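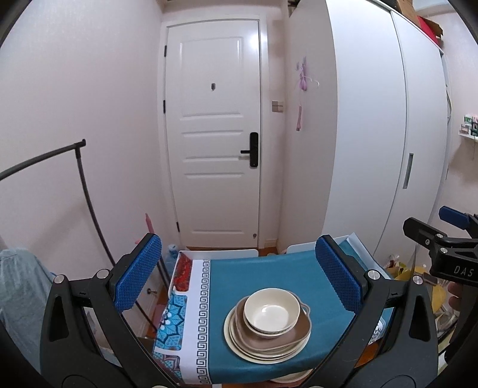 Which gripper are we taking into the next round of dish-stacking tests?

The hand-held one with the textured blue pads, used as a pair, at least until the August review. The smooth pads go back in their box, and the three-finger design goes back to Andent with a polite note.

Everything else that was said is set out under the items, with the repetition taken out.

MINUTES OF THE GRIPPER COMPARISON MEETING
Tavudmont home handling project
March 11, 2021, by video call
Present: the Zultudell pad team, the Andent hardware team, the Dai software team, the project office (minutes)
Apologies: the Andent finance contact, who sent a spreadsheet instead

1. Minutes of the last meeting

Agreed, after the Dai team asked for "broadly happy" to be changed to "willing to continue". The project office made the change during the call and was thanked for it at greater length than the change deserved.

2. Matters arising

The shared folder has been tidied. Two teams can now find their files. The third says it could find them before.

The calibration sheet is still in two versions, both called final. Zultudell will merge them. Andent asked that the merged one be given a different name.

3. Results so far

The project office read out the totals. The set now holds 1,071 recordings, all made in ordinary homes with ordinary tables, crockery and hallways. Zultudell said this was the point of the exercise. Andent said it was also why their bench figures looked so much better.

The comparison covered three gripper designs and two kinds of pad. Bowls were the easiest thing to lift with any of them. Flat plates were the hardest, and a flat plate on top of another flat plate was described by Dai in terms the project office has shortened to "difficult".

Textured pads: good on rims, good on small side handles, slower to let go than people would like. One operator reported that a bowl stayed with the left pad for a moment after the jaws had opened. Zultudell regards this as evidence of grip. Andent regards it as evidence of something else and would like it measured.

Smooth pads: let go at once, and sometimes earlier than that. Fine on cardboard boxes. Not recommended for anything glazed.

Three-finger design: very handsome. It needs more room around a dish than most tables can offer, and operators kept knocking the neighbouring dish while reaching for the one they wanted. Andent accepted the result and pointed out that the design had been meant for fruit.

4. One hand or two

Long discussion. Working with a pair lets the operator steady the lower plates with one gripper while lifting with the other, which is how most people would do it at home. It also doubles the recordings to be lined up afterwards, and Dai would like this remembered when deadlines are handed out.

Zultudell argued that one-handed work is a fairer test of the pads. Andent argued that nobody clears a table that way. Dai said that it does, at weekends, with a phone in the other hand. This was not accepted as data.

Agreed: pairs for all stacking and unstacking tasks. Single gripper for lifting one bowl or cup, so that the older results can still be compared.

5. Cameras

The wide lens stays. It bends straight things near the sides of the view, and new reviewers go on reporting wardrobes as faulty. Dai corrects for the bend before anything is used and does not need to be told about wardrobes.

The narrow lens gave a cleaner view of the pads but lost sight of the second hand too often. Andent still has a box of them and asked whether any other part of the project might like some. There was a pause, and the chair moved on.

Both finger pads must be visible when the jaws are fully open. If one is missing from the view, the mount has slipped and needs tightening before the next task begins. Operators should check this at the start of each session and again after any break, including the short ones.

6. Controllers

Dai has tried two controllers for playing the recorded movements back on the arm. The older one is smooth and late. The newer one is on time and has what Dai called "a slight shudder" and Zultudell, having watched it with a soup bowl, called something stronger.

Dai believes the shudder comes from the wrist and not from the jaws, as it carries on when the jaws are locked. Andent believes it comes from the controller, as Andent made the wrist. Both will test separately and then swap results. The project office asked that they use the same bowl.

The closing speed was also raised. At the current setting the jaws close well on thick rims and rather briskly on thin ones. Agreed to try a slower setting for the last part of the movement only. Slowing the whole movement had been tried, and the operators complained that they could have washed up in the time.

7. Task list for the next round

Agreed after some trading:

Stacks of mixed dishes, with at least one bowl on top and flat plates beneath.
Moving a dish from a stack on to a tray, and back again.
The same tasks on a bare table and on a cloth. Cloths move when pulled and the playback arm does not yet know this.
No glasses. Andent asked for glasses. The answer was still no.

Each home is to record 50 tries per task, stopping for 15 minutes halfway. Zultudell asked whether the break could be optional. The operators, when consulted earlier, had been firm that it could not, and had mentioned their wrists – so the break stays.

Failed tries are to be kept and marked as failed. The last round contained a suspiciously small number of failures from one site, and a suspiciously large number of files called "test".

8. Money

The spreadsheet was opened. The spreadsheet was closed. Replacement pads are within budget if they last as long as Zultudell says they will. Andent will keep a record of when each pair is fitted and when it is thrown away.

9. Any other business

Zultudell would like the grippers to have a proper name, as "the black one" no longer narrows things down. Suggestions by email, please, and not during the next call.

Dai asked for shorter meetings. Supported by all, and then discussed for some time.

10. Actions

Zultudell: merge the calibration sheets; send fresh textured pads to every site; measure how long a bowl takes to drop free once the jaws open.
Andent: test the wrist with the older controller; write up the slower closing speed; find a home for the narrow lenses, outside the project if need be.
Dai: test the newer controller with the jaws locked and unlocked; send reviewers a short note on lens bend, with the word "wardrobe" in the subject line.
Project office: circulate the task list and these minutes; book the August review for a morning.

The meeting closed when the Andent team's next call started in the same window.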